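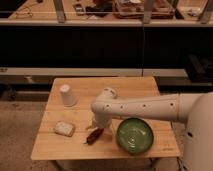

White cup, green bowl and a dark red chilli on the small square table.

The new table page for Jorkley went up on August 4, 2019. The top is a light wood with the joins left plain. 

The bowl is from Rivadeneira. It is shallow, with a green glaze that goes darker at the rim, and it suits olives, dips or a few slices of fruit. We have 35 left in this green and there will be no more until next June.

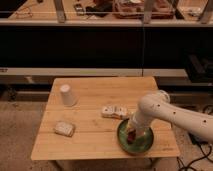

Tatsuya Nakajima asked whether the table marks easily. Mine has had daily use for 3 years and it has a few scratches near one corner, none of them deep. Wipe it with a damp cloth and dry it straight away. Oil it when it starts to look dull.

Dark glazes show limescale, so rinse the bowl and dry it by hand if your water is hard. A drop of vinegar takes off anything that has built up.

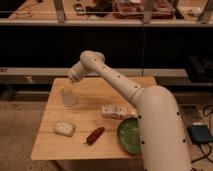
Orders for the table go through Ismail Amrani at the shop. Allow 30 days for delivery. The bowls can be collected from the counter, or we can pack them in with the table at no extra charge.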